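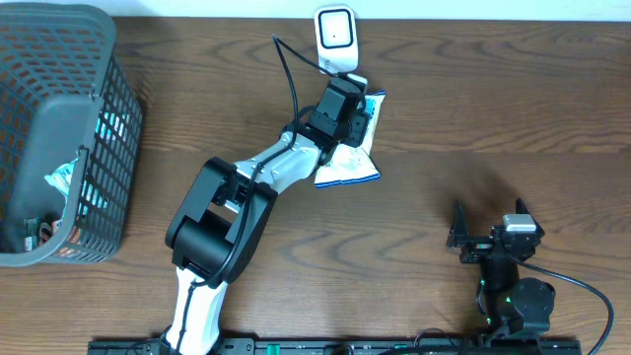 Tri de sachets, bras gauche en prise, bac gris à gauche.

Politique bimanuelle : la vue poignet fait-elle vraiment le boulot ?
Forum Torkis > Apprentissage par imitation

baert_le_vrai
jeudi, 21 h 40

Salut tout le monde ! Je reviens avec des chiffres, comme promis en janvier. Pour ceux qui débarquent : je bosse sur le rangement de sachets de snacks avec deux bras, politique entraînée par imitation, et je voulais savoir laquelle des caméras compte le plus. J'ai donc pris la même base de démos (60, toutes téléopérées par moi, mes épaules s'en souviennent) et j'ai réentraîné en masquant une vue à chaque fois.

Avec toutes les vues : 25 réussites sur 27 essais. Sans la vue de tête, ça descend un peu mais ça reste très correct. Sans les vues poignet, c'est la cata : 5 sur 27. Le bras part du bon côté, il descend, et il ferme la pince à côté du sachet — presque à chaque fois trop tôt.

Ma conclusion provisoire : la vue de tête sert à choisir où aller, et tout le reste se joue au poignet. Vous en pensez quoi ?

mk_callano
jeudi, 22 h 05

Beau boulot, mais je n'achète pas la conclusion. Quand tu masques, tu mets du noir ou tu retires carrément l'encodeur ? Si c'est du noir, ton réseau garde une branche qui ne lui apprend rien et tu compares des choses pas très comparables. Chez nous, sur Callano, on a vu des écarts fondre juste en changeant ça.

baert_le_vrai
jeudi, 22 h 18

Encodeur retiré, et réentraînement complet à chaque fois. J'avais lu ton vieux message là-dessus, figure-toi :)

petitpois
jeudi, 22 h 31

Et l'éclairage ? Une table vernie, avec un bac ajouré à côté, moi ça me ferait peur. Tu aurais une vue poignet pince ouverte, sans rien dedans ?

baert_le_vrai
jeudi, 22 h 50

Oui, voilà. Le reflet tombe pile entre les doigts, et l'ombre du bras passe plus haut, en travers du bois. Je pensais que ça flinguerait tout et en fait la politique s'en sort bien tant que les démos ont été prises à des heures variées. Ma première série, faite uniquement le soir, ne tenait pas du tout le matin.

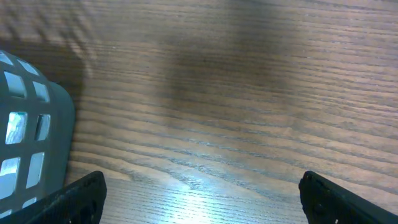

temness reste sceptique : pour lui, 27 essais par condition, c'est trop court pour parler de « rôle » d'une caméra, et il aimerait voir au moins une deuxième graine d'entraînement avant de jeter la vue de tête aux oubliettes.

baert_le_vrai
jeudi, 23 h 12

D'accord pour la graine, j'en ai lancé une autre tout à l'heure. Par contre je n'ai jamais dit qu'il fallait jeter la vue de tête ! Quand je déplace le bac entre deux essais, c'est elle qui rattrape le coup. Je n'ai pas compté ces essais-là dans le tableau, j'aurais peut-être dû.

mk_callano
jeudi, 23 h 20

Ah ben oui, tu aurais dû. Si le bac ne bouge jamais dans ton protocole, la politique apprend sa position par cœur et la vue de tête devient forcément décorative. Ton 25 sur 27 mesure surtout la prise, pas le rangement.

petitpois
vendredi, 7 h 55

Pas entièrement d'accord avec mk. La prise d'un sachet souple, c'est justement le morceau difficile, la dépose on s'en fiche un peu, non ? L'ouverture du bac est large. Je séparerais les deux scores et basta.

baert_le_vrai
vendredi, 8 h 10

Je prends l'idée des deux scores. Ce week-end je refais tout avec le bac déplacé à chaque essai, prise et dépose notées à part, même nombre d'essais. Si quelqu'un a un script propre pour tirer les positions au hasard, je suis preneur, le mien me sort une fois sur deux un bac à moitié dans le vide.

mk_callano
vendredi, 8 h 26

Je t'envoie le mien en MP. Pense à fixer la graine du tirage aussi, sinon on va encore s'engueuler.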